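Home / Workshop / Finishes and Surfaces

## Cloudy rings in a matte two-part clear coat on a dark bench top

Posted by **Rizwan Kumarasinghe**, Jan 22, 2022

I refinished a bench top in the shared shop at Podthorpe last August. The substrate is MDF, sealed with two coats of shellac, then two coats of charcoal pigmented base, then a matte two-part waterborne polyurethane. The clear is the Dridik bench grade, mixed by weight as the can says.

The top was fine for several months. Now there are pale rings wherever a container has been left overnight. They don't wipe off with water or mineral spirits. I can't feel an edge with a fingernail. Under a raking light they look slightly glossier than the rest, and from straight above they look milky.

Things I have tried:

- mineral spirits on a rag, no change
- a hair dryer on low for 7 minutes, one ring faded and came back the next day
- white non-abrasive pad, which made a shiny patch I now regret

I would like to avoid stripping the whole thing. Is it moisture under the clear, or is the clear itself damaged? And can I recoat only the bad area, or does matte always show the overlap?

---

**Haruto Hamada**

Two separate problems, I think.

The milky part is moisture held in or just under the film. Shellac under a waterborne topcoat is normally fine, but it has to be dewaxed. If you used ordinary shellac with the wax in it, adhesion is poor and vapor gets in between the layers. Check the can. If it doesn't say dewaxed, assume it isn't.

The glossy part is burnishing. Matte clears contain a flatting agent that leaves the surface rough at a very small scale. Rubbing it, or sliding a heavy container across it, flattens the high spots. Your white pad did the same thing faster. You can't polish a matte finish back to matte.

Test adhesion before you do anything else. Cut a small crosshatch through the clear in a corner, press down good tape, pull it off at a flat angle. If squares of clear lift, the system has failed and spot repair is a waste of material. If nothing lifts:

1. Wash with water and a little dish soap, rinse, and let the top dry for a couple of days with the heat on and air moving.
2. Scuff the entire top with 320 grit, by hand, with a block. Stop if you see gray on the paper - that is your base coat.
3. Vacuum, then wipe with a damp lint-free cloth.
4. Stir the clear slowly from the bottom before adding hardener. The flatting agent settles, and a badly stirred can gives you satin on the first half and chalk on the second.
5. Roll one full coat edge to edge and leave it alone.

As for recoating part of it: matte shows the overlap every time on a dark color. On a white top you might get away with it. Do the full surface, or stop at a physical break such as a seam.

The hair dryer result fits with moisture. It moved the water around and didn't remove it.

---

**bekasness_shop**

had this on a Ranasinghe top, similar color. used paste wax. looks ok if you don't look at it from the window side. has to be redone every few months though, and you can't recoat over it later without cleaning all the wax off, so maybe don't

---

**Rizwan Kumarasinghe**

Shellac was not dewaxed. Crosshatch test in the back corner lifted about 40 percent of the squares. So it is coming off down to the MDF. I will use the dewaxed version this time and put cork under the containers.

---

**Haruto Hamada**

That is a fail by any standard. Use a card scraper for the clear, since paper will clog. Keep the scraper nearly upright near the edges - MDF corners crush easily. Seal the edges with an extra coat, they drink more than the face does. 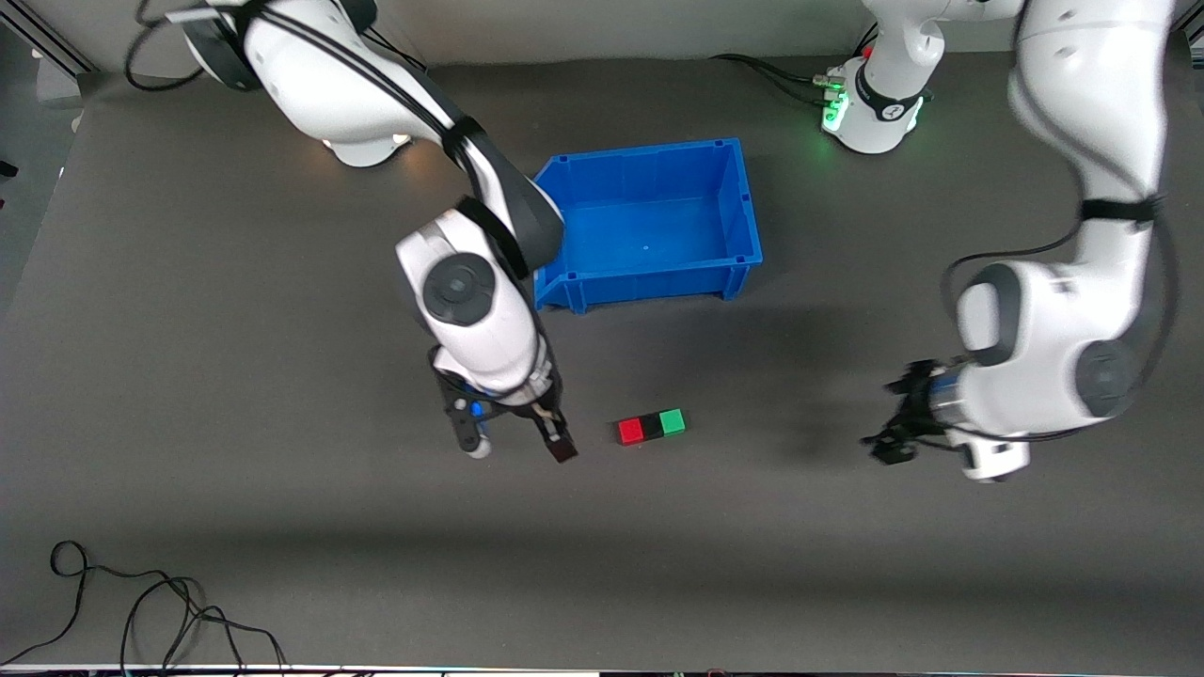 How long should the new clear coat cure before anything heavy is left standing on it overnight?

Seven days at normal room temperature is the usual minimum for a two-part waterborne clear, and longer if the shop is cold or damp. Light use is fine after the first day, but the film is still soft enough to take a mark from a weight left in one place.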